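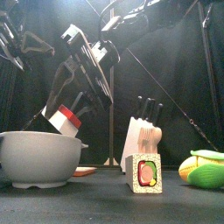
# Wosano Recipe Conversions

Volume-to-weight tables for home cooking, stored as plain CSV. Each row maps one ingredient and one measure (cup, tablespoon, teaspoon) to grams.

## Contents

- `dry.csv` – flours, sugars, salts, ground spices
- `wet.csv` – oils, syrups, dairy
- `aliases.csv` – alternate ingredient names, one per line

The tables cover 113 ingredients. Salt has 3 entries (table, fine sea, coarse) and they are not interchangeable. If a recipe says only "salt", the lookup returns table salt and sets `guess=1`.
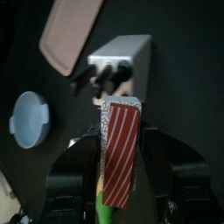
**Barnavano, November 22, 2022**

Release 2 changes the following:

- Brown sugar is now listed as packed. Old values are in `legacy/`.
- Weights under 30 g keep one decimal place. All others are whole grams.
- The Pevemeo import script skips blank rows and no longer stops on them.

## Known problems

Cocoa values come from sifted samples only. Honey and molasses still share a row – to be split in January.

## Corrections

Send a patch with the measured weight, the measure used and the number of repeats. Single readings are not merged.

Maintainer: Kacper Marciniak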